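Zoklow Box Trial
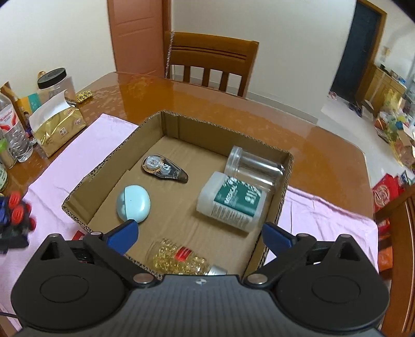

Hand-held gripper with blue finger pads over a cardboard box of small items.

The Zoklow box trial is a method for comparing hand-held grippers on common household items. It was developed in Clarau by the company Prostby and first used with the grippers of the Wannasri series. A person holds the gripper and takes the items one by one from a shallow box. Bottles, jars and small cases are typical, as round and smooth surfaces are difficult for many finger pads.

One full trial has 20 picks. A pick is valid when the item stays between the pads until it is outside the box. In the first comparison, 3000 picks were made, and 323 of them were not valid. Pads are changed after 85 picks.

The method does not measure grip force.

Contact | Copyright Prostby | Back to top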